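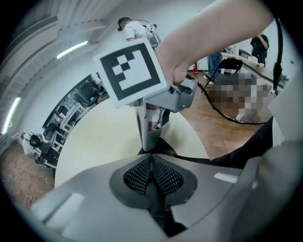
Hand-held gripper work, Brostberg floor: gallery and house rules

Quick page, will tidy later. People at the Morin site keep asking what our rules are for the hand-held gripper sessions and I keep sending the same email, so now it's a gallery page with notes. Rules are Jolán Virág's, wording is mine, mistakes are mine too. Version on the wall wins if the two disagree.

1. Markers

Marker card faces out, flat, nothing over it. Fingers stay off the printed side. In the picture there's a hand on the gray clamp bracket just under the marker, and that's the place to hold it if you need to steady the finger or turn the bracket. Pick it up by the bracket, never by the card.

Bent corner = new card. Don't press it flat and hope. Print at 100 percent, check with the steel ruler, write the size on the back. Had a batch in February that went out on "fit to page" and we lost most of a morning finding out why the poses were drifting.

Matte card stock only. The overhead tubes put a stripe across anything glossy.

2. Tape

White tape is allowed on the fingers. Allowed, not encouraged. One layer, ends tucked under, replaced whole when it lifts. No second layer over the first, it changes the grip width and then the calibration is off and somebody has to redo it (usually Cameron).

No tape on the mesh. No tape on the pads. No tape over screws, we need to get at the screws.

If you tape something, log it. Date, which finger, initials. Yes even if its five minutes before lunch.

3. Cables

The one we argue about most. Current rule:

Cable leaves the gripper with a loose loop, enough that you can turn your wrist all the way over without pulling on the connector. Then to your body. Then, if it has to reach the floor, along the wall side.

No cable across the walking line. If you can't avoid it, the mat goes over it and you tell the room.

Connector check before every session: push, quarter tug, look. A half seated plug gives you a file that looks fine until minute 12 or wherever.

Davoud Mirzaei wants colored sleeves so we can tell them apart, black on black on black is no fun. Ordered. Not here yet.

4. Straps

Strap on before power on. Strap off after power off. Same every time.

Loose ends get folded back and caught in the keeper. A strap tail near the fingers is a stop, not a "watch out". Anyone can call it.

5. Wearing the head unit and backpack

Two people to put it on, two to take it off. Wearer doesn't bend down for dropped parts, somebody else gets them.

Wearer can't see their own feet very well. So: everybody else gives them space, chairs pushed in or folded away, and you speak before you walk behind them. Just say "behind". Feels silly the first day.

50 minutes max, then off. Not 50 plus one more take. Boglárka Kozma keeps the clock and she is not flexible about it, don't bother asking.

Wipe the contact surfaces between wearers. Wipes in the drawer. Replace the pack when you use the last one, PLEASE.

6. The floor

Walk it before you start. Wall to wall. Looking for screws, cable ties, cups.

Fire extinguisher stays where it is and stays reachable. No bags in front, no chairs in front, no "just for a second".

Spare parts on the table, not on the floor and not on a chair seat. Table gets cleared at end of day. If your thing is on it Tuesday morning it goes in the lost box.

7. People in view

Everyone who may be recorded signs the sheet first. Visitors too. Kadine people too, even if they signed at their own building, different form.

Walk in by accident? Say so, give the time, we flag the clip. Faces and screens get blurred before anything leaves the site, that includes the pictures on this page. Blur first and then upload. Not the other way round.

Anybody can ask for a clip to be pulled and doesn't have to say why. Email Darnell Wojcik, he does it same day.

8. Naming and counting clips

Dull but people ask. We have 2,349 clips in the store as of the last export. Of those 1,479 passed review. The rest are mostly marker problems, then cable problems, then people talking through the sync clap.

Failed clips aren't deleted. They go in the reject folder with a reason code. "Bad" is not a reason code. List is in the Stosa folder, second tab.

Don't rename files by hand. If the name is wrong put a note and leave it alone.

9. Stop rules

Stop if anything gets warm that shouldn't. Stop if the fingers move without the trigger. Stop if the wearer feels dizzy or just wants to stop. Stop if somebody says stop, ask questions afterwards.

After a stop the gripper goes down on the table, power off, and one person (one!) writes it up. Short is ok. Three lines is ok. We had 5 write ups last quarter and Cameron Costigan thinks the real number is higher, I agree with him.

No restart until the write up exists.

10. Changes since last version

Tape log added. Sign in sheet moved from the hallway to the door. Wearer time cut down. Took out the part about gloves, we're still testing those and the old text was confusing people.

Still open: how offten to redo calibration when the unit travels between Brostberg and Morin. Right now we do it on arrival every time. Davoud says overkill. Jolán says do it anyway. So do it anyway.

Questions to Darnell, Monday is best, afternoon if you can. More pictures when I get them through the blur step.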